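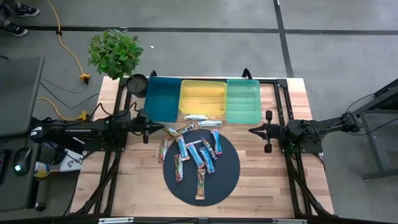 Two robot arms, one wooden table.

How to put together a portfolio for an art and design degree

Updated June 9, 2019

Somewhere under your bed is a folder containing every drawing you have made since you were fourteen. It is heavy, it smells faintly of fixative, and at least one thing in it has stuck to another. Turning that folder into something an admissions tutor will want to look at takes a few weeks if you're sensible and one terrible weekend if you aren't. These instructions assume the first and will survive the second.

They were written with the Ronville School of Art foundation and degree courses in mind, but most of the advice holds for fine art, illustration, graphic design and stage design anywhere. Always check the course page of the place you're applying to. If it disagrees with me, it wins.

What you will need

A floor, ideally one that other people don't have to walk across for a day or two
All your work, including sketchbooks and the things you're embarrassed by
A phone or camera that focuses
Two sheets of white card or a pale bedsheet, ironed
Sticky notes
Someone who isn't your mum

Step 1. Read the requirements, then read them again

Every course asks for something slightly different, and every year people send in what they wish had been asked for. Ronville wants 20 images for the online submission. Standavlow, an hour up the line, wants fewer images and a whole sketchbook scanned page by page. Some courses want video. Some say "no more than" and mean it.

Write the limits for each course on a sheet of paper and stick it to the wall: number of images, file size, file type, word count, closing date. The closing date at most places falls in January, when you will have a cold.

Step 2. Get everything out

Everything. Put it on the floor in loose piles by project. Don't sort by quality yet, and don't stop to tidy up a drawing you suddenly feel could be rescued. It couldn't in year eleven and it can't now.

Sketchbooks go down too, open at pages you like. Mark those pages with a sticky note on the edge. Tutors are often more interested in sketchbooks than in finished pieces, for the fairly good reason that a finished piece tells them where you ended up and a sketchbook tells them how your head works. A page with three bad ideas crossed out and a decent one in the corner is worth including.

Step 3. Make the first cut

Go round the floor with the sticky notes. Yes, no, maybe. Be quick about it. You want to end up with about twice as many pieces as you'll be sending.

Things that can usually go:

Copies of photographs of famous people, however good the eyes are
The same jug from five angles, unless the jug was the point
Fan art, apart from one piece if it is really very good and has some of you in it
Anything you need to explain for more than a minute before it makes sense
Work you only like because it took ages

That last one hurts. I once spent an entire half-term on a pencil drawing of a gravel path. It was extremely gravelly. It went to every interview I had and not one person mentioned it.

Step 4. Check for gaps

Look at what's left and ask what somebody would think you couldn't do. If there is no drawing from life, make some this week. Draw people on the bus, the kitchen after tea, your own feet. Observational drawing is the most commonly requested thing and the most commonly missing one, even from people applying to do graphics.

If you're applying for stage or costume design, you need something that shows you thinking about a space or a body: a model box, a storyboard, a sheet of figures with notes. A model box can be made of cereal packet. Paint the inside black and put a scale figure in it and it will look far more serious than it has any right to.

For graphic design, include type. It needn't be digital. A poster for the school play counts, particularly if you can show the versions before it and say why the first one was illegible from across the hall.

Step 5. Photograph the work

More good portfolios are let down here than anywhere else. Your drawing is not supposed to be blue, or to have the shadow of your head across it.

Work by a window on an overcast day with the lights off. Mixed light turns paper the colour of weak custard. Lay flat work on white card and stand directly over it, holding the camera level so that the edges of the paper run straight. Take several shots of each and pick the sharpest one later, on a proper screen.

For three-dimensional work, hang the bedsheet so that it curves down from the wall onto the table with no crease. Take one shot of the whole thing, one from the side and one close up. Put something beside it for scale if the size matters. A coin is fine. A cat will not stay.

Crop each picture to the edge of the work. Adjust the brightness until the white looks white and then stop. If you start nudging the colours to improve the painting, you'll have to explain at interview why the real one looks ill.

Step 6. Put it in order

Start with something strong. End with something strong. Keep projects together so that development sheets sit next to the thing they led to.

Chronological order is tempting and nearly always wrong, as it means opening with your oldest work while the tutor is at their freshest. Ronville had some 535 applications for its degree courses last year. Picture yourself looking through even a small share of those after lunch, and then decide whether you want to begin with a colour wheel.

Print the images small, cut them up and shuffle them round on a table. It's much easier than dragging thumbnails about on a screen, and you can do it in front of the telly.

Step 7. Write the captions

Short ones. Title if it has one, material, size, date. If the brief matters, add a single sentence:

Self-portrait, charcoal on paper, A2. Drawn left-handed as a warm-up exercise.

You don't need to tell anyone that the work explores identity. All self-portraits explore identity. It's in the job description.

Most courses also want a statement, and Ronville's limit is 200 words. Say what you make, what you've been looking at lately, and why that course. Name an exhibition or a production you actually went to. Avoid "passionate", "from a young age" and any sentence that could be stitched on a cushion. Read it out loud, and if you wince, cut that bit.

Step 8. Upload it

Both Ronville and Standavlow take submissions through Pranow, which is perfectly all right once you know its habits. It wants JPEGs. It doesn't like spaces or apostrophes in file names. It shows your images in the order of their file names and takes no notice of the order in which you added them, so number them 01, 02, 03 and so on. If you leave off the zero, image 10 will turn up straight after image 1 and your careful sequence will be in bits.

Use the preview button. Look at every page. Then save the confirmation email somewhere other than your memory.

Do all this a few days early. Pranow slows to a crawl on closing night, when every art student in the country is discovering the apostrophe rule at the same moment.

Step 9. Get ready for the interview

If you're invited in, you'll generally be asked to bring the real work. Interviews last 20 minutes or so and a good part of that can go on wrestling with a zip, so practise opening your case. An A1 folder is the usual size. I had an Ursu with a shoulder strap, second-hand, and it was fine on trains and murderous in wind.

Put the physical work in the same order as the uploaded version, with sketchbooks in a pocket you can reach. Charcoal and pastel need fixing and a sheet of tissue over the top. Big canvases can stay at home with a good photograph going in their place.

Ask your someone-who-isn't-your-mum to sit across a table and pick out pieces at random. For each one, try to answer:

What were you trying to do?
What went wrong?
What would you do with it next?

"What went wrong" comes up a lot, and "nothing" is a poor answer. Tutors are choosing people they'll have to teach for three years, and they'd quite like there to be something left to teach.

If you're short of time

Do steps 1, 3, 5 and 8, in that order. A plain set of well-photographed drawings in the right file format will do better than a masterpiece that wouldn't upload. Have something to eat before you press submit, and put the folder back under the bed afterwards. You'll want the gravel one day.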